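From the Cundbridge Tool Library newsletter, February 2019

The Cleaning Corner: I Have Feelings About Scrubbers

Hello again, Cundbridge! You may remember that back in December I promised to stop writing about grout. I have kept that promise (mostly), and this time I want to talk about the stuff we clean with, because I finally went through the bucket under my own sink and it was a sorry sight. Sponges that had gone hard as toast. A bottle brush with one side worn flat. Three cloths that I'm pretty sure started life as the same bath towel. I threw out more than I kept, and then I had that odd feeling of standing in a clean cupboard with nothing to clean with.

So I went shopping, and I asked around, and I have opinions.

First, scrubbing pads. I used to buy the flat green rectangles by the brick, and they're fine, but I've gone over to the coarse round ones. They fit in the palm better and you don't end up with a corner folding under every time you go around a faucet. The trick with any coarse pad is knowing where to stop. Oven racks, yes. The bottom of an old roasting pan, yes. Your neighbor's glass cooktop, please no (sorry, Trundia Street, I did offer to pay). If you're not sure, try it in a spot you can't see from the doorway and look at it in good light.

Second, mitts! I resisted these for years. I thought of them as something for people who wash their car every weekend, and I wash mine when I can't read the plate. Then Tín Võ brought one to our December fix-it evening and did all the window blinds in the front room while the rest of us were still arguing over where to start. You put your hand in, you pinch each slat, you slide along. I bought one on the way home. I've since used it on baseboards, chair legs, the top of the fridge (don't look at the top of your fridge) and the banister, where it goes around the spindles in a way no flat cloth ever has for me.

A few of you asked at the desk how to wash them. I shake mine out over the back step, then run it through with the cleaning rags on warm. No fabric softener, ever – it leaves a coating and the fibers stop picking anything up. Hang it by the cuff. It takes longer to dry than you'd think, so don't put it away until the inside is dry too, or you'll be slipping your hand into something that smells like a pond.

Storage is where I get boring, but stay with me. Everything in my old bucket was piled together, and the wet things ruined the dry things. Now the scrubby stuff lives in one open bin and the soft stuff hangs on hooks inside the cupboard door. I used leftover hooks from a Demchenko shelf kit and they've held up fine. Grit is the enemy of a soft mitt: if it has been sitting under a pad you used on the grill, give it a good rinse before it goes anywhere near a car door or a piano.

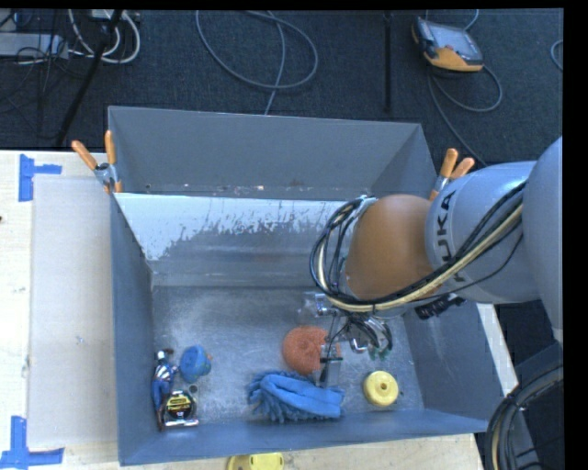 Color is a bigger help than I expected when you keep a mixed bin. I used to buy everything in the same shade of gray because I thought it looked tidy, and then I'd be digging around for the rough one and come up with the soft one. An orange-red pad and a blue mitt are hard to mix up, even on a scuffed metal bottom, and those thick noodly fringes tell your fingers what they've found before you've looked. In our house the loud warm colors are for rough jobs and blue is for anything that could scratch. My kids can follow that, and my husband nearly can.

If you'd like to try before you buy, the library now lends a cleaning kit, item 301 on the shelf list. It has pads, mitts, a squeegee and a long Irov duster for ceiling fans, and you can keep it for six days. Please bring it back rinsed. Last month it came home with a Lego wheel and most of a dog biscuit in the bottom, and I'd still like to know whose dog it was.

We're also short of decent buckets with handles, so if you have one to spare, leave it inside the side door with your name on it. Next time: squeegees, and why I own 23 of them.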